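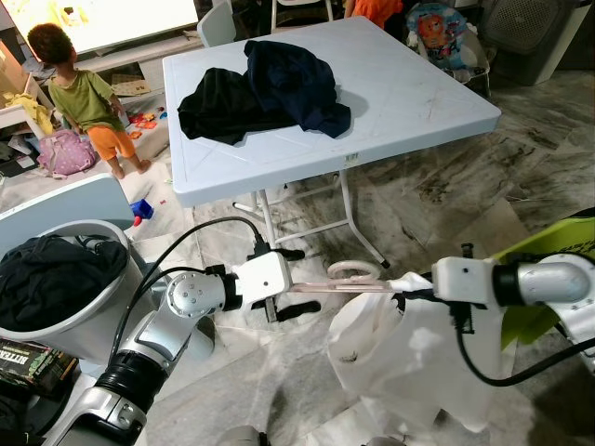 Chapter 9
The Work That Doesn't Count

Housework has an awkward place in economics. Everybody depends on it, most people put it off, and the national accounts leave nearly all of it out. If you pay a laundry to wash and fold your shirts, output rises. If you fold them yourself at the kitchen table, output stays put, and so, very often, do the shirts.

This chapter asks what happens when we try to put a price on such work. We begin with the town of Bisetcombe, where a household survey asked 3594 adults to keep a diary of their unpaid hours. The average came to 37 hours a week per household, with laundry, cooking and child care at the top. Couples who filled in their diaries separately reported totals that could not both be true — a problem we return to in Section 9.3, with some sympathy for both parties.

There are two usual ways to value an hour of folding. The replacement cost method asks what you would pay someone else to do it. The opportunity cost method asks what you could have earned instead, and leads to the odd result that a surgeon's folded towel is worth more than a bus driver's. The towels show no sign of this.

Before reading on, keep your own diary for 14 days. Record each task when you do it, since memory is generous.

Key terms
household production
replacement cost
opportunity cost
satellite account

9.1 Drawing the Line

A task counts as household production if you could, in principle, hire another person to do it for you. Cooking dinner passes this test. Eating it does not.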